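We use cookies to keep you logged in and to count visits. Accept / Manage settings

White desk top – satin or matte?

skudow_flats
Redoing the small back room as a home office. The desk top is going to be white, and I'm stuck between the satin and the matte from Petmont. Walls are light gray already and staying that way. Anyone lived with either one for more than a few months?

plainoak
Matte, four years. Coffee rings come off with dish soap. Pencil takes more rubbing. I would not buy it again for a kid's room but for an office it's fine.

Ridgeline103
I'd go the other way. Matte gets shiny spots where your forearms rest, and once they're there they stay. Mine showed by the first January. Satin reflects the lamp a bit but it still looks the same as when I put it in.

plainoak
Mine has no shiny spots. Could be the brand, mine is Nesholm and not Petmont.

skudow_flats
The Nesholm was quoted at $1,155 cut to size, which is more than I wanted to spend. Petmont came in lower, but they want six weeks.

tallow
Whichever you pick, get the edges sealed. Water gets in at the back edge along the wall and the top swells. I used a Frerichs sealant and did two coats.
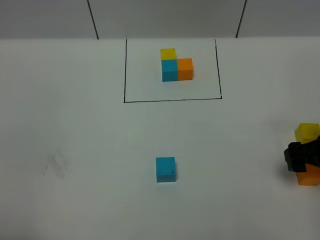

Also think about the gray. White next to a cool gray can look blue in the evening under LED bulbs. Get a sample, lean it against the wall and look at it around 8 p.m. before you order anything.

Ridgeline103
Disagree on the bulbs. Change the bulbs, they're cheap. Picking a desk top to suit a light bulb is backwards.

tallow
Sure, if there's one lamp. I had nine recessed fixtures with the LEDs built in, so there was nothing to swap.

skudow_flats
Just the one ceiling light here. I've asked for samples of both finishes and will post when they show up. Leaning satin for now.

Related threads
Sealing a cut edge next to a wall (3,881 views)
Warm gray or cool gray for a north room (3,914 views)
Desk depth for two monitors
Getting marker off a white surface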